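Sink task, second attempt

I spent most of September rewriting the recording side of the teleop setup, so there was nothing worth posting until now. The old version logged the leader arms and the follower arms on separate clocks. The drift was small over one episode, but it was enough to put a gripper closing before the command that closed it.

The new version stamps everything on one machine and drops any episode with a gap longer than 5 frames. Of the 700 episodes I had from the old recorder, 403 survived the same check when I ran it backwards over the archive. The rest are on a drive in the cupboard and will probably stay there.

The task is unchanged: dishes out of the sink, one at a time, driven by hand from the leader pair. Plates are the slow part. A plate lying flat gives a parallel gripper nothing to close on, so the operator has to get one finger under the rim and tilt it first. Cutlery is easier to reach but slides when you touch it off centre.

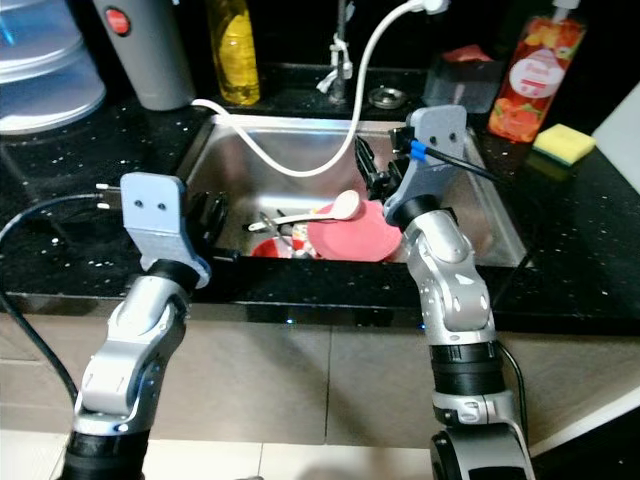
Howard Fairclough drove the first batch and I drove the second. His demonstrations are shorter and mine have fewer corrections in them. I trained on each set separately and the policy from his set hesitates less before a grasp. I haven't tested whether that is his driving or the order we did things in.

Two changes for anyone running the Fonari branch. The gripper deadband is now a config value, and the default is lower than it was. Pausing in the middle of an episode no longer writes repeated frames - it closes the segment and starts a new one. Old configs will load but you'll get a warning.

Lesia Vasylenko asked about force feedback on the leaders. I have seven spare motors and no time, so it will have to wait until the bowl grasps are sorted out.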